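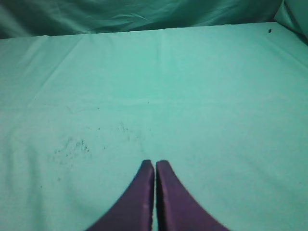
Araceli Sandoval has been building her robot arm since September, and the first thing she wants to talk about is glue. "I've tried 11 different ways of joining a finger to its mount," she says, laughing. "Eleven! My brother thinks I should have bought a dog."

The arm lives at Brastitz, the shared workshop where she rents a bench and a bit of shelf. She calls it Nouri. By day she fits kitchens, and she came to robotics through a secondhand motor set she bought on a whim and couldn't bear to leave in its box.

The fingers are her favourite part, and she will happily give you an hour on them. There are two, purple, wide at the base and tapering to a blunt tip. "I had proper pointed ones to begin with and they were hopeless, they pushed everything away. Then I rounded them off and suddenly I had something to work with." Why purple? "It was the end of somebody's roll, and I got it for nothing. Now I wouldn't have any other colour. I can pick them out straight away on the camera picture, even when the tips are a bit soft."

The camera sits down by the gripper and looks out past the fingers, so what Nouri sees is mostly table. Sandoval has covered hers in pale mint cloth, with a darker teal drape hanging behind. "Bare worktop was a nightmare, all glare and scratches. Cloth is so much kinder." It has its own troubles, mind you. Folds and creases show up, and so does every crumb and bit of fluff. "My early code was very keen on fluff," she says. "It would go off and try to pick up a speck as if it was the crown jewels. I was furious for a week and then I thought, well, it's seeing them! That's brilliant! It just needs to know they don't matter."

So she wrote a small program, Gusuvum, that ignores anything below a certain size. She tested it over 34 evenings, changing one setting at a time and writing the results in a notebook. She still irons the cloth now and then, though she says she is getting lazier about it as the program gets better.

What about the gripping itself? The fingers close almost parallel, with only a sliver of a gap between them, and getting there took most of the winter. "One side always got there first. I'd shim it, it'd be lovely, and then I'd tighten the screw and it would go off again." The answer was a longer screw and a washer from the Landberg tin, the box of odds and ends at the end of the bench named after a shop that closed years ago.

Her next goal is 1,000 picks in a row with a cork, a cotton reel and a rubber, in any order. She hasn't set a date for it – "I'd only sulk if I missed it" – but the counter is already written, and she has promised the whole workshop cake when it gets there.

Anyone at Brastitz who wants a go is welcome to ask. She'll want to show you the washer first.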